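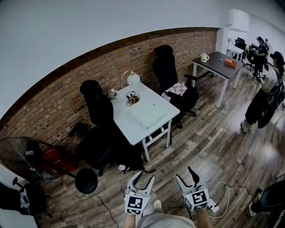 Tips for recording with hand-held grippers

These notes are for anyone collecting demonstrations in an ordinary room with furniture in it. They come out of the tidying study Sorin Vlachou and Tihomir Spahić ran at Destness, where we compared two ways of gathering the same household tasks.

Before you start

Charge both grippers overnight. Wipe the square markers with a dry cloth and look for lifted corners. A marker that has started to peel should be replaced, as tape over the top gives glare.

Coil spare cable and push power strips back to the wall. You will be looking at your hands and will miss what is by your feet.

Leave the room as people use it. Mugs, tissue boxes and chairs can stay where they are. In our first round we cleared every desk before recording, and the trained model did badly as soon as a lamp or a cloth was put back.

While recording

Hold the grippers low and a little apart, then bring them up into view. Close the fingers fully once at the start of each take so the two sides can be lined up later.

Move at the speed you would use for real housework. If you drop something, pick it up and carry on. We kept those takes.

If several people are recording at once, agree who has which table. Turn so that you don't have another person's markers behind your own.

Change task every quarter of an hour or so. Wrists tire before you notice.

What we found

We recorded 3,000 takes and kept 2,502 after checking. The model trained on takes from furnished rooms put objects back in the right place more often than the one trained on cleared desks, even when we cut the furnished set to 2,000. Folding cloth was the exception, with no clear difference either way.

Most rejected takes had a marker hidden by a sleeve. Roll sleeves to the elbow.

The checking sheet is kept with the Plorkisport files. Please use the August version.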